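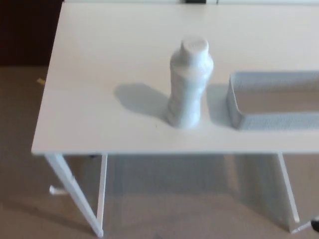 The white bottle on the long table, with the tray beside it.

Vaughan Harawira had been promised a desk and got a table, and he loved it at once. It was white all over, top and legs together, and the legs slanted in as though it had been about to sit down and thought better of it. He walked round it twice with his coat still on. You could have laid a whole roll of wallpaper down on that top! You could have fed a cricket team!

"It wobbles," said Mrs Nartey from the doorway.

"Does it?"

"Not today. When the heating comes on."

He had taken the back room at Gillby for the winter to finish the whites. That was what he called them, the whites, and people who met him for the first time thought he meant washing. He was a painter of labels by trade, jam mostly, and a good deal of pickle, and for thirty years he had done strawberries and gherkins as bright as boiled sweets. Then one October he had looked at an egg cup on a windowsill and gone home and painted it, and he had not wanted a strawberry since.

So now there was the white table, and on it the white bottle, and to the right of the bottle the shallow tray, and he was as happy as he had ever been in his life.

The bottle was a marvel. He had found it in the box of odds and ends his sister sent from Votus, underneath the curtain hooks, and had very nearly thrown it out. It had a waist! Plain white plastic, with a flat cap like a little drum, and somebody somewhere had given it a waist and shoulders. The surface was all slightly uneven, so the light wandered about on it and never settled down. The cap was another matter. The cap took the light flat on its face and kept the lot.

"What was in it?" said Mrs Nartey. She had come in with the tea and stayed, as she did most mornings.

"I don't know. There's no label."

"You'd think you of all people would mind that."

"I'd have put a lemon on it once," said Vaughan. "With a leaf."

He was doing the shadow. He had been doing the shadow for most of the week, and it was the best part, he told her, come round this side and look, it goes off up to the left there like somebody leaving a party. The bottle was all curves and good posture and the shadow was a blob. It had the same shape in it if you looked, only stretched, and soft at the edges, and it was grey, except that when you mixed a grey and put it down next to the table it was nothing like. He had tried it with blue in. He had tried it with a bit of brown. On the card beside his knee there were 30 little squares of grey, each with a number under it in pencil, and the one he wanted was somewhere between two of them.

Mrs Nartey bent down with her hands on her knees and looked for a good long while.

"It's got pink in," she said.

"It hasn't."

"It has, you know. Like inside a shell."

He looked. He took his glasses off and looked again, and then he laughed out loud and reached for the rose madder, the tube he had not opened since the last of the strawberries. The cap had stuck. They had to run it under the hot tap.

She sat on the step stool while he mixed. She told him about her cousin's boy, who had got a job on the ferries, and about the parcel for Prever that had gone to the wrong house, and had come back with 405 written on it in red and no explanation. Vaughan said mm, and put down a square, and another, and on the third he stopped saying mm.

"There," said Mrs Nartey.

"There," said Vaughan.

It was such a small thing. You would not have called it pink if you had met it anywhere else. But it lay down on the paper next to the white and went straight back under the bottle where it belonged, and the bottle stood up. He could have kissed her. He shook her hand instead, and left a good deal of paint on it, and she wiped it on her apron and said it would come out.

"And what about the tray?" she said. "Is that pink as well?"

He hadn't started on the tray. He had put it there to have something low beside the bottle, and that was all the thought he had given it. Now he looked at it properly, at the straight little walls and the rounded corner nearest him, and there was a speckle in the outside of it, a sort of grey-blue grain, very faint, like a thrush's egg seen from across a road. Inside it was quite smooth and paler. It was two different whites, and it had been sitting there all week!

"Oh, that's going to be lovely," he said.

He wrote 2022-01-23 on the back of the sheet in case he forgot later, and pinned up a fresh one. Down in the hall the boiler gave a thump, and the pipes began to tick along the skirting.

"That's the heating," said Mrs Nartey, and she put out a hand and held the table still while he drew the first line.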